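# Asset purchase or share purchase for a small oil service company?

**Fathima Roy**

I do the books for a family firm that services pumps for small oil and gas producers. We have 28 employees and no debt apart from a truck loan. The owner wants to buy a competitor called Gonell, which is a bit smaller than us. Their owner is retiring and would like us to buy all the shares. Our owner would prefer to take only the equipment, the yard lease and the customer contracts.

The bank says either is fine with them. I've never been through one of these. What are the practical differences, and what should I be asking for before we sign the letter of intent?

---

**Inger Snorradóttir**

I worked in business development at Lornitz for a while and saw three of these go through, two as share deals and one as an asset deal.

With shares you get the whole company, including old tax bills, warranty claims and anything spilled in the yard years ago. With assets you pick what you take, but every contract has to be moved over. Read the assignment clause in each one. Some customers have to agree in writing, and a big customer may use that moment to ask for a lower price.
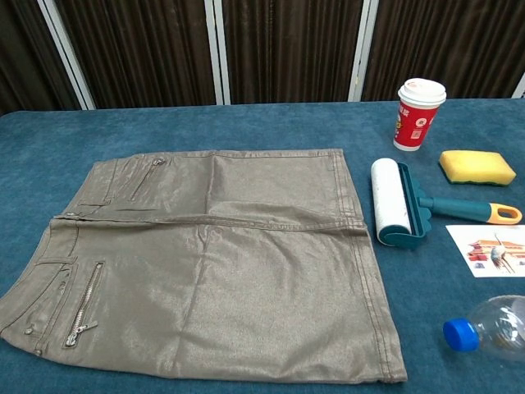 The yard lease works the same way. Call the landlord early, with the seller's permission. On the Pickering deal we left that until the last month and the closing slipped from May into the summer.

Before the letter of intent, ask for:

- tax returns for the last 3 years
- a list of customers with revenue for each
- the equipment list with service records
- any open claims or safety citations
- employee contracts and unused vacation

Make sure the letter says which parts are binding. Normally that is confidentiality and exclusivity, and the price is left open until you have checked everything.

---

**Szymon Krawczyk**

Seller usually wants shares for tax reasons so expect him to push. Get a lawyer.

---

**Nusrat Selvanayagam**

Agree with Inger on most of it. I would add a holdback. When we bought Skitov, part of the price stayed in escrow after closing and two unpaid supplier invoices came out of it. Also check that the operating permits can be transferred. In a share deal they often stay with the company, but there can still be a change of control notice to file.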